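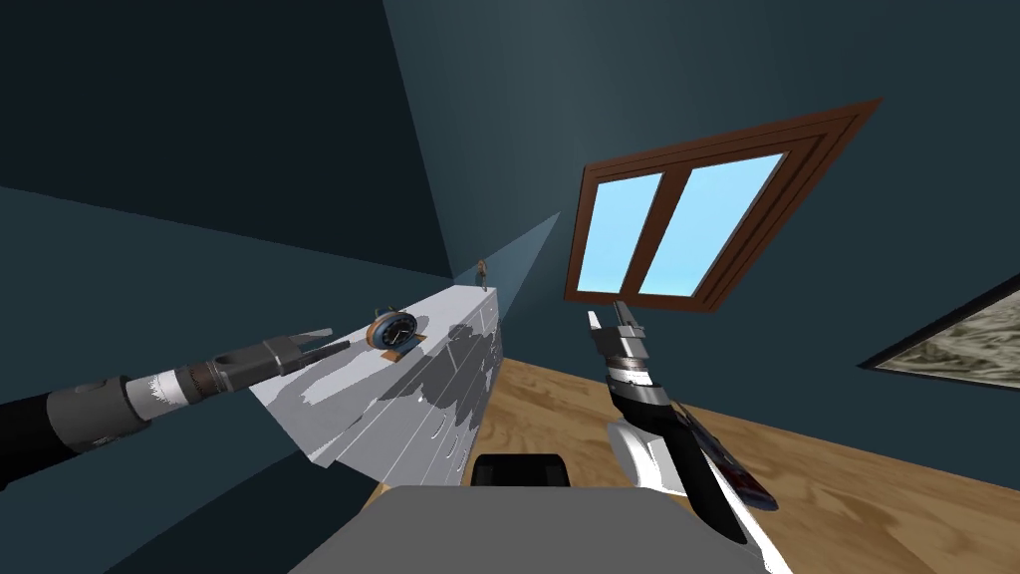

4. Calibración de los indicadores de panel y análisis de la deriva

En esta sección se presenta el procedimiento que hemos seguido para calibrar los indicadores de panel instalados en la línea de secado de Bonden. El diseño general del sistema de adquisición fue descrito en la sección 3, y por tanto aquí nos limitamos a la cadena de medida comprendida entre el sensor y el valor mostrado.

4.1. Montaje y señales de entrada

Se ensayaron 11 indicadores del modelo Clamero, todos con entrada universal de corriente continua y salida analógica de retransmisión. Cada indicador recibió una señal de 4 a 20 mA desde un calibrador de lazo, cuya trazabilidad fue comprobada antes de la campaña. La resistencia de carga del lazo se mantuvo en 443 Ω durante todos los ensayos, valor que coincide con el medido en la instalación real. Los equipos permanecieron encendidos una hora antes de la primera lectura.

El escalado se configuró de forma que 4 mA correspondiera a cero y 20 mA a 700 unidades de proceso. Siguiendo la recomendación de Moroz y Raptis, no se activó el filtro digital, dado que este puede ocultar el ruido de cuantificación en los valores bajos del rango. Los ensayos con el filtro activado se recogen en el apéndice B.

4.2. Registro de los datos

Las lecturas se transmitieron por Profibus al programa Lulix, que guarda para cada muestra la corriente aplicada, el valor mostrado y la temperatura interna del indicador. En total se obtuvieron 2680 muestras válidas. Fueron descartadas las muestras tomadas durante el cambio de un escalón de corriente a otro, ya que en ese intervalo el valor mostrado todavía no es estable. La versión de la configuración utilizada es la del 1 de febrero de 2024.

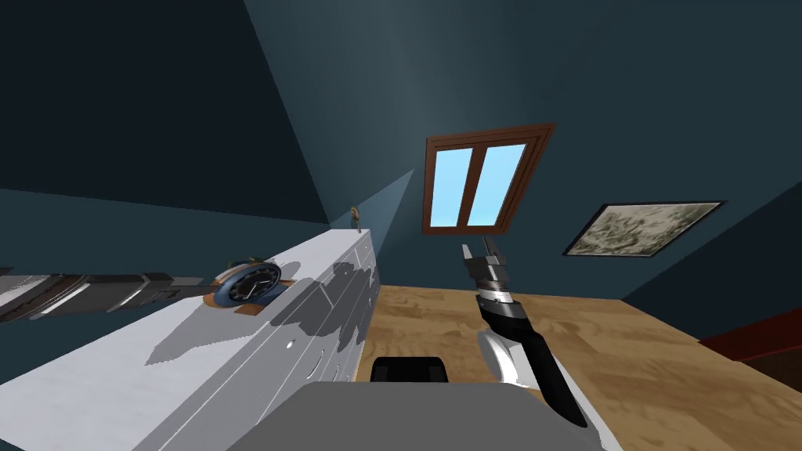
Figura 4. Escena simulada de un dormitorio, con dos brazos robóticos y un reloj de pulsera sobre la cómoda blanca.

4.3. Modelo de la deriva

Para separar el error de ganancia del error de cero se empleó el método de Theodorakopoulos, que consiste en ajustar una recta por mínimos cuadrados a cada ciclo ascendente y descendente por separado. La diferencia entre las dos rectas se interpreta como histéresis. Este método supone que la deriva térmica es lineal dentro de un mismo ciclo, suposición que en nuestro caso nos parece aceptable, porque los ciclos fueron cortos.

El error de cero resultó ser la componente dominante en todos los indicadores. El error de ganancia solamente fue apreciable en el tramo superior del rango, y su signo fue el mismo en los ciclos ascendentes y descendentes. No se observó una relación clara entre la histéresis y la temperatura interna.

Cabe señalar que la salida de retransmisión presenta un error propio, el cual se suma al de la entrada. Por este motivo, cuando el indicador se utiliza como elemento intermedio hacia un autómata, recomendamos calibrar las dos etapas en conjunto. En los ensayos repetidos en mayo se aplicó ya este criterio, y sus resultados se discuten en la sección 5.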